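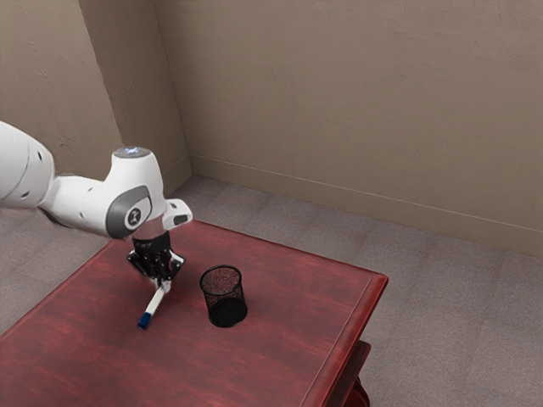

March 2, 2020
Bench notes, leather goods. Entry by D. Srour

Handle anchor on the Imham top handle bag, second pattern revision. Carried over from the last entry: the front anchor tab creases at the fold before the back one does.

Cut two new tabs from the same calf hide, one along the backbone and one across it. Skived the fold line on both, left the stitch margin at full thickness. Edge paint is Prakonix black, two coats, sanded between. The first coat dragged on the cross-cut tab where the skive ran too close to the edge. Left it as is so we can compare.

Reinforcement: Flukgate nonwoven, glued full width on the backbone tab. On the cross-cut tab I stopped it short of the fold. Contact cement on both faces, pressed under the roller. Turned edge on the D-ring side hammered flat before stitching.

Stitching by Irfan on the post bed. He had trouble with the needle deflecting off the D-ring and moved the row out by 2 mm. The pattern has to follow. I marked the change on the card but have not recut the card.

Hung both overnight with 7 kg on the handle. Backbone tab: no visible stretch at the holes, slight whitening of the edge paint at the fold. Cross-cut tab: holes pulled oval on the inner row, paint intact. Conclusion for now is backbone cut only, with the shorter reinforcement from the other sample. That combination is untested.

Lining: the suede backer from Long came in as lot 3134. Shade is warmer than the swatch under the daylight lamp, close enough under the shop tubes. Crocking test with a dry white cloth left a faint mark. Wet test not done. Do not cut card slots from this lot until it is.

Zipper pocket on the back panel still sits low on the left. I measured the window and it is square, so the error is in the panel placement against the gusset notch. Irfan thinks the notch was cut from the September card. Check the dates on the cards and pull the old one.

To do: recut tab card with moved row. Make up one tab, backbone cut, short reinforcement, and load it the same way. Wet crock on 3134. Order more edge paint, the open jar is skinning over.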